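Deal notebook – Brelamgate / Katberg
Wednesday, started 7.40

Picking up from the last entry. Brelamgate's board has now said it will talk to Katberg, which it wouldn't do a fortnight ago. The price on the table is 265p a share in cash. The first approach was 23p lower, so the buyer has moved further than I had pencilled in.

Read the offer terms twice. Points to carry into the model:

Cash only, no share alternative. The small holders will like that and the pension trustees won't care either way.

Brelamgate keeps its interim dividend. I had taken it out. Put it back, row 30 on the sheet, and check nothing below it breaks.

Katberg wants the board's recommendation before it commits to a formal bid. Normal enough, but it means the price could still go if the books throw something up.

Why Katberg wants it

My view hasn't changed much. Brelamgate on its own is a dull storage and pipeline business with one good asset, the Jetport fuel terminal. The rest earns its keep in a cold winter and struggles in a mild one. Katberg has refining capacity and nowhere near enough tankage close to its airline customers. Buying Jetport alone would have been cleaner, and I think they asked, and I think they were told no.

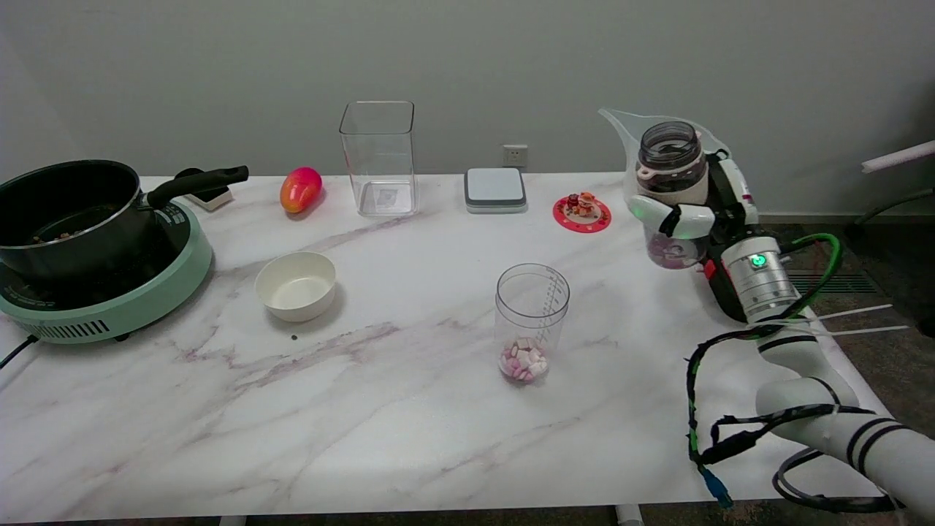 The other half of it is Tan. Tan holds the supply contract at Jetport and also has a stake in the terminal company itself, with a right to be consulted if control changes. I've been treating that right as a formality and I'm less sure now. The wording says consulted in one clause and consent in the next. To get it straight I tried laying the businesses out separately, like the saucepan, the scale and the clear containers spread along that long marble-patterned table, and asking of each one whether Katberg could do without it. Pipelines yes, inland depots yes, Jetport no. So whoever can hold up Jetport can hold up the whole bid, and that is Tan. Need the full text of the shareholder agreement, the summary in the circular isn't enough.

If Tan says no, Katberg can walk, pay more, or offer Tan a bigger share of the terminal afterwards. I'd put the last one as most likely. It costs Katberg some of what it is paying for, so the model should carry a version with a smaller Jetport holding. Haven't built that yet.

Numbers, first pass

Ran the model 2 ways. With the whole of Jetport in, 265p looks fair and leaves the buyer something. With a reduced holding the return drops under Katberg's own stated target unless the depots are sold soon after completion. I don't see an obvious buyer for the depots. The trade buyers have all been cutting back, and a property fund would have to take on the clean-up costs under the older tanks.

Clean-up costs: the accounts carry a provision but it looks thin. Old sites, mixed use, records poor before the last change of owner. I've left the company's figure in for now and marked it red.

Debt: Brelamgate's bonds have a change of control clause, so holders can ask for their money back at par. They trade under par, so assume they all will. That has to be funded on the day, on top of the equity. I missed this in the first version and it makes a visible difference to the interest line.

Pension: small deficit at last valuation. Trustees will ask for a lump sum. No figure yet. 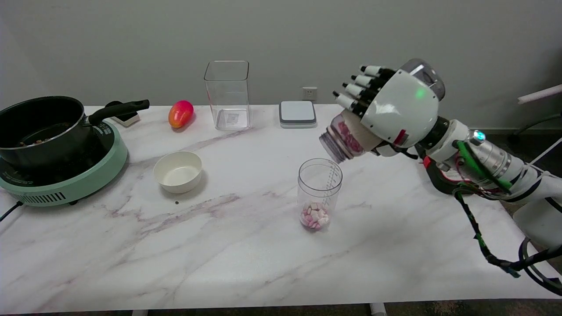
Still to do

Get the Jetport shareholder agreement and read the control clauses properly.

Build the reduced-holding version and save it as a separate file, please don't overwrite the base sheet.

Redo the bond refinancing at current rates. The rate in the sheet is from September and stale.

Check whether the competition people will look at airport fuel supply by itself. If they do, the timetable slips well past what Katberg has told its lenders.

Share price at lunchtime was under the offer with a fair gap, so the market has its doubts as well. Will note the close when I'm back at the desk.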